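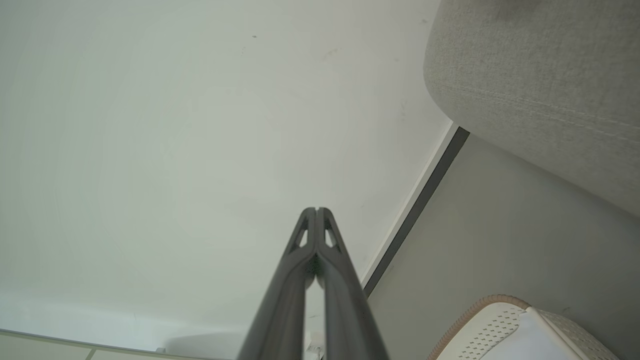 Os dois dedos de uma garra de robô, quase encostados nas pontas.

Como se cuida da mão de um robô

A mão de um robô chama-se garra. Algumas garras têm ventosas, outras têm muitos dedos, mas uma das mais comuns tem só dois. Parece pouco, mas com dois dedos já dá para pegar numa meia, numa colher ou num bloco de montar. Experimenta em casa: usa só o polegar e o indicador e vê quantas coisas consegues apanhar do chão.

Na oficina Bimadik, quem trata das garras é o Isamu Hamada. O braço de que ele cuida chama-se Skikel e treina a arrumar objetos numa sala com móveis de verdade. Todas as quintas-feiras, antes de o treino começar, o Isamu faz a revisão da garra.

Primeiro, desliga o robô
Ninguém mexe nos dedos de um robô ligado. Um motor pequeno também aperta com força e pode magoar. O Isamu carrega no botão de paragem, espera que o braço fique quieto e só depois aproxima as mãos.

Limpar
Os dedos apanham pó, cabelos e fios de tecido. O pó deixa-os escorregadios, e um objeto que devia ficar preso acaba por cair. A limpeza faz-se com um pano macio, de cima a baixo, também por dentro dos buraquinhos. Na fotografia vês um recorte em forma de triângulo perto da ponta de cada dedo. Numa peça, um recorte pode servir para a tornar mais leve ou para gastar menos material.

Ver se os dedos estão direitos
As pontas têm de se encontrar no sítio certo. Se um dedo estiver torto, a garra pega nas coisas de lado e elas rodam. O Isamu olha para a linha entre os dois dedos e procura também riscos e fendas. Quando encontra uma fenda, troca o dedo inteiro – colar não chega.

Ensinar à garra o que é aberto e fechado
Esta parte chama-se calibração. O computador do Skikel usa uma escala: 0 quer dizer fechada e 100 quer dizer aberta. Depois de trocar um dedo, é preciso voltar a mostrar ao computador onde fica cada ponta da escala. Sem isso, ele pode achar que a garra fechou quando ainda falta um bocadinho.

Experimentar
No fim, o robô volta a ser ligado e a garra abre e fecha 100 vezes, sem pegar em nada. A Ashton Rakena fica ao lado a ouvir. Um estalido ou um chiar pode ser um parafuso solto. A cada 500 horas de trabalho há uma revisão maior, em que se desmonta a garra e se põe massa nova nas engrenagens.

Palavras para guardar
Garra: a mão do robô.
Calibrar: acertar as medidas de uma máquina.
Engrenagem: roda com dentes que faz mexer outra roda.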